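Shop notebook, Plindale gin, February
Feeder and first lint cleaner

Got in before the crew and had the place to myself, so I finally sat down with the feeder drive and a big mug of coffee. Ott Kalniņš had left me a nice long note about the motor hunting whenever the module feeder runs light (thank you, Ott, I could even read most of it this time). He thought it was the drive. I wasn't so sure, and we've gone back and forth on it all week.

Pulled the guard and turned the rolls by hand. There's a stiff spot once per turn on the lower roll, drive side. Bearing feels gritty. We put Koubek bearings in on that side two seasons ago and the other end still spins like new, so I'm inclined to blame the seal, with all the trash that packs in behind the chain guard.

Ran it empty at 1000 rpm on the motor, then 2000. Current was steady at the low speed and wandered at the high one. Backed the acceleration ramp off a little and it settled some, but I don't want to tune around a bad bearing, so I put the ramp back where Ott had it.

Lint cleaner: the Skerer belt is glazed on one edge. Lined up the sheaves with a string and they're out by maybe the thickness of a dime. Loosened the motor base, nudged it over, snugged everything down and checked again after lunch. Still good!

To do
- Order lower roll bearing and seal from Tandham, and ask about the 90 degree grease fitting while I have them on the phone
- Clean behind the chain guard before anybody runs it

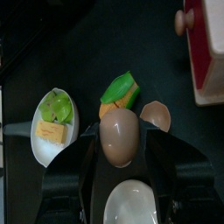 - Show Ott the stiff spot before I pull the bearing, he'll want to feel it for himself
- Rerun both speeds with the new bearing in and write the amps down next to the old ones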